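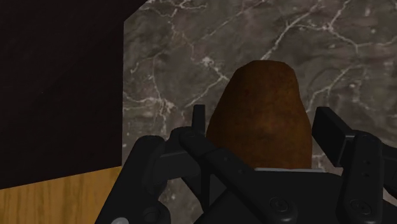
Kivon Kitchen Pack, three months in

I run the robotics elective at a small college, which means that every winter I get a modest budget and a great many opinions about how I should spend it. This year most of it went on a subscription to Kivon, the manipulation simulator from Andance, along with their Kitchen Pack add-on. A few readers wrote in after my last post asking whether it was worth the money, so I've finally sat down with a pot of tea to put my thoughts in order (more or less).

The short version is that I like it very much, I'd renew it tomorrow, and there are a couple of things that make me want to throw my mouse across the room.

Kivon itself is the base program. You get the physics, a handful of arms and grippers, and the scripting side, and you can do plenty with that alone. The Kitchen Pack adds 38 rooms and 196 objects you can pick up, from crockery to groceries, and it's the rooms that won me over. My students had spent the previous year shoving coloured cubes around a flat grey plane, and you could see their enthusiasm draining away by September. Give the same group a marble wall, a bit of honey-coloured timber and a lumpy brown thing to grab, and suddenly they're staying past five to get one more run in!

The wrist view is where we spend most of our time. You look down past the fingers at whatever you're reaching for, and a good deal of what you see is gripper, as it would be on a real arm. Newcomers grumble about this. They want the nice clear view from across the room, and I do let them have it for the first couple of sessions, but the wrist view teaches them far more about lining up a grasp. The black two-finger gripper is nicely modelled too, right down to the screw heads and the little holes along the linkages, and I've had students work out how the fingers travel simply by watching those bars go round.

The food is a bit more of a mixed bag. Up close, the rounder items show their facets, and the brown one we use for our first exercise has been called a potato, a bread roll and something much ruder. It doesn't bother me. The surface has a decent mottled colour to it, the shape is uneven enough to be interesting, and a lump that's narrow at one end and wide at the other is a far better teacher than a cube. Go in too high and the fingers have very little to hold on to. My lot needed plenty of goes to understand that, and then they understood it for good.

Now for the grumbles. Contact behaviour out of the box is too slippery for my taste. I raised the friction setting to 57 on the program's own scale and things settled down nicely, but you have to go digging through three menus to find it, and the setting doesn't carry over when you change rooms. I keep a sticky note on the monitor. The darker surfaces also lose a lot of detail under the default lighting, and a black gripper in front of dark cabinetry can be awfully hard to read on our old projector. Turning the fill light up to 85 helps, though it does flatten the colours a little.

Installation took most of an afternoon on our lab machines, which are not young. Support from Andance was friendly and quick, and they sent me a proper answer with steps in it, so full marks there. The manual is less lovely. Whole chapters seem to have been written for someone who already knows the program inside out, and I ended up leaning on the community notes that the Maltitz robotics club keeps online, which are clear and generous and deserve a much wider audience.

Before buying I also had a trial of Sarıgül, which costs less and runs more smoothly on tired hardware. If you're mainly interested in arm motion and don't much care what the world looks like, I'd happily steer you that way. Its grippers felt simplified to me, though, and the rooms were rather bare, and I kept coming back to Kivon at the end of the day to try just one more thing.

For a class, or for a keen hobbyist with a reasonable graphics card, I'd say go for it, and do take the Kitchen Pack at the same time, as buying it later works out dearer. I haven't touched the two-arm mode yet. That's next term's project, once I've persuaded somebody to let me have more memory for the lab machines.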